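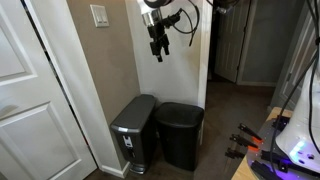
### 3.2 Placement of paired receptacles

Households in the Kareck sample kept waste containers in three kinds of location: inside a kitchen cabinet, freestanding in the kitchen, or freestanding in a passage near it. The third kind is treated separately in this section. Passage placements are poorly covered by the Potgieter scheme, which assumes that every container stands within reach of the main work surface, and we therefore coded them with the extended form described in Section 2.4.

Of the 1464 placements coded, 60 were passage placements with two containers standing side by side. The pairs were seldom matched. Most residents had bought the second container later, usually when separate collection of recyclables began in the district, and had chosen it to fit the floor space left over. Differences in height, width and lid type within a pair were recorded, as was the wall or trim against which each container stood.

Figure 4 shows a pair of this type. A narrow step can stands on the left, next to the door, and a wider black can stands directly to its right. The step can is opened by a pedal at the front of its base, so the floor in front of it has to remain clear for the foot. Its hinged lid was closed when the placement was coded.

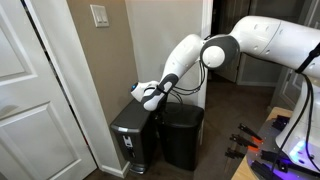 **Figure 4.** Passage placement with two unmatched containers: dark gray step can (left) and black can (right), beside a paneled door.

Three clearances were measured for each pair: from the nearer container to the door trim, between the two containers at their widest point, and from the front of the deeper container to the opposite wall. The first proved the least reliable. Tapered bodies give a larger value at the floor than at the lid, and coders differed in which height they used until the form was revised in August. Values taken before the revision were measured again at lid height, and only the second set is reported in Table 5.

Lid type was coded as hinged, swing, lift-off or open. A hinged lid needs free space above the container and, in some models, behind it. Containers pushed tight against a wall were therefore tested by opening the lid fully once and noting any contact with the wall or with a switch plate. Contact with a switch plate was rare and is not analyzed further.

Residents were also asked which container they used for which material. Answers were compared with the contents on the day of the visit using the Mirkine categories, with food-soiled paper assigned to residual waste throughout. In passage pairs, the container closer to the kitchen was named as the one for residual waste more often than its neighbor. We did not find the same tendency for cabinet pairs, where both containers are usually reached from one position. Labels attached by the manufacturer were not counted as sorting labels.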